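Grimau Handling Practice Project
Progress report to the Dunstan fund, second period
August 2022
Prepared by Hanne Þórarinsdóttir and Leszek Wilczyńska

Work in this period was limited to the draft practice note for demonstrations recorded with hand-held grippers. Version 7 of the draft went to both sites, Fallau and Plescombe, and replaces the text circulated in March.

The section on markers has been rewritten. Each marker card must be flat, clean and fixed so that it does not shift when the jaws close. Operators check the cards before the first recording of a session and again after any gripper is dropped or adjusted. A card with a lifted corner is replaced, and recordings made since the last check are held for review.

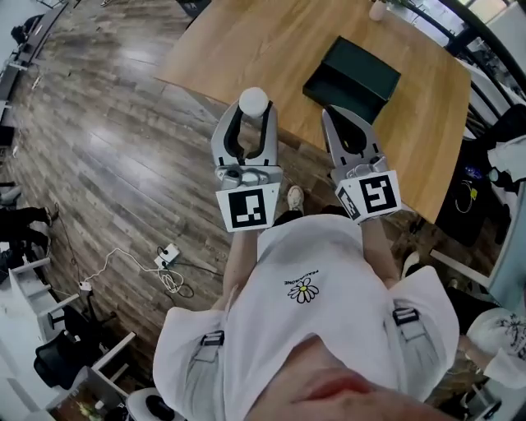 Two-handed work with hand-held grippers. The left gripper holds a small white object; the right is open.

The log now stands at 3,406 recordings, of which 446 were held for review under the new rule. Yannick Mallet is working through these and has completed the first 100. Most of the faults found so far concern missing entries for marker checks. The entry form has been shortened as a result.

The section on the work area is less advanced. The draft requires power strips and cables to be kept out of the operator's standing position, but the two sites disagree on the clearance distance. Troels Briem has asked for a fixed figure. Plescombe prefers a check by the session lead, recorded in the log. Both wordings remain in the draft.

Spending is within the approved budget. The comparison of operator training records is behind schedule, as the Fallau records arrived in an older format and have to be re-entered by hand.

Next period: complete the held recordings, settle the clearance wording, and submit version 8 to the fund for comment.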